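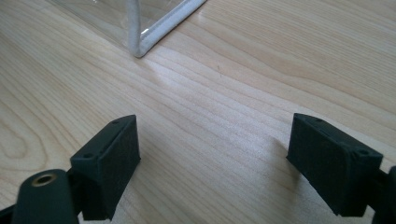
Wiesława Kubiak wrote: Before anybody spends another afternoon on this, may I ask what a robot that can't put away a plastic box is for? I've been told since I was a girl that the machines would be doing the dishes any day now. I'm still doing the dishes. I would take a machine that did the boxes.

Ticket 2679
Product: Atow table-clearing routine
Site: Unska test kitchen
Opened: June 20, 2022
Priority: Low (raised to Medium by customer, lowered by us, raised again by customer)
Status: Resolved, in a manner of speaking

Original report

Routine is "Clear table." Table is pale wood, strong grain, big window to one side. Item is a clear plastic box with white trim along its edges. Expected: gripper approaches box, closes on box, lifts box, puts box on shelf. Observed: gripper approaches a spot in the middle of the table with no box on it, closes on nothing, lifts nothing, carries nothing to the shelf with great care, and reports success. Box remains where it was.

Repeated after restart. Same result, though it put the nothing down more gently the second time.

Support, first response

Thanks for the report. Please confirm the following so we can rule out the usual:

Software is the current release.
Camera lens has been wiped with a dry cloth.
The item is on the supported items list.
The item is on the table.

Customer

Current release. Lens wiped. I can't find a box on the supported items list, but I can find "container, rigid," and I'd say it qualifies. The item is on the table. I'm looking at it. One of us has to.

Support

Understood. We pulled the detection overlay from your run. The routine did find an object. It found the oval in the wood grain, the one with the rings inside it, and classed it as "plate, dinner." Confidence was high. We've seen it do this with placemats, but placemats at least can be picked up.

Suggested workaround: cover the table with a plain cloth, matte, no pattern.

Customer

So to have the table cleared by machine I should first set the table with a cloth. Then who takes the cloth off?

Support

Cloth removal is not supported in this release.

Customer

Tried it with the cloth. Gripper now leaves the plate that isn't a plate alone. It went for the box, stopped short of it, and began nudging forward a little at a time, like someone parking a borrowed car. Then it timed out. Error text reads "target surface not found." The box has several surfaces. I can see tablecloth through all of them, and I suspect that's the complaint.

Support

Yes, that's the complaint. The depth reading goes straight through clear plastic and comes back from whatever is behind it, so the routine believes the box begins somewhere on the far side of the box. The white edging is the only part it gets a decent return from. As far as the arm is concerned you own a very thin white wire bent into a corner.

Two things to try. First, close the blind. Glare on a table like yours washes out part of the camera picture, and we'd like it gone before we blame anything else. Second, in Settings, Grasp, switch "Prefer faces" to "Prefer edges."

Customer

Blind closed, edges preferred. It closed on the trim at the front corner and pulled. The box turned on the spot. The gripper lost it, went back, took the corner again, and the box turned again. It did this 9 times, by its own log, before giving up. Anyone walking in would have thought it was dialing a safe.

I'm attaching the log. I'm also attaching Mrs. Kubiak's opinion, since she has asked me twice whether it got through. She cooks at Unska and uses that table when we aren't using it, which she points out is the wrong way around.

Wiesława Kubiak wrote: I timed it. For the length of one try I could put the box on the shelf, take it down, and put it on the shelf again. I did this to show them. They thanked me and asked me to put it back where it had been.

Support, escalated to Bornus

Ticket passed to the grasping people at Bornus, who make the fingers. Their notes, lightly edited for temper:

Hard printed fingertips on smooth plastic is asking for trouble. The pads are meant to take a soft facing, screwed on through the holes in the top. If the facing was never fitted, or came off and went home with a vacuum cleaner, you have two blocks of plastic trying to hold a third. Please fit the facing. It should be in the bag with the spare screws. If there's no bag, that would explain a few other tickets.

Also, kindly stop judging the arm by one box. On the bench at Zawadzka it has moved 2000 boxes without a drop.

Customer

What kind of boxes?

Bornus

Cardboard.

Customer

Brown?

Bornus

Brown.

Customer

Found the bag. Facing fitted. Cloth on, blind closed, edges preferred, gripper opened wider than default so it straddles the corner. It picked up the box! It carried the box to the shelf and set it down, and the box stayed there. We all stood around being pleased. Then it came back and cleared the cloth clip, which I'd mistaken for an unsupported item.

Tried it again to be sure. Box to shelf, fine. Third try, it missed the shelf by the width of the trim and the box came down on its corner. Corner survived. I'm calling this progress, and I would like it noted that I called it that before support did.

Support

Noted. Closing summary for the knowledge base, so the next person can skip ahead:

Symptom: routine reports "table clear" with clear plastic container still on table.
Cause, part one: strong wood grain detected as tableware.
Cause, part two: transparent walls give no usable depth.
Cause, part three: bare fingertips slip on trim.
Fix: matte cloth, blind closed, Prefer edges on, soft facing on both pads, gripper width up one notch.
Known limits: needs someone to lay the cloth, close the blind, and collect the cloth clip. Budget 20 minutes for setup the first time.

A release planned for October is supposed to learn transparent items from examples, people picking them up by hand with the same style of gripper, the idea being that a person doesn't need a depth reading to find a box. We'd expect clear boxes to work better after that. Glassware will follow. We aren't saying when, and we'd ask you not to try it early.

Customer

You asked on the survey whether the product "can now handle everyday chores in my home or workplace." The choices run from Strongly Agree down, and there's no box for what I want to say, which is that it handles one chore if I do three others beforehand. My teenage son works on the same terms, and he sees glass fine, so I've put Neither Agree Nor Disagree.

Please leave the ticket open until somebody answers Mrs. Kubiak.

Support

We're not able to keep tickets open for comments, but the question has gone to the product team with her wording intact. Dishes are listed on the roadmap under "Later." Marking resolved.

Wiesława Kubiak wrote: Later is what my husband says. The cloth is in the wash, so there'll be no robot tomorrow. The box is on the shelf. I put it there.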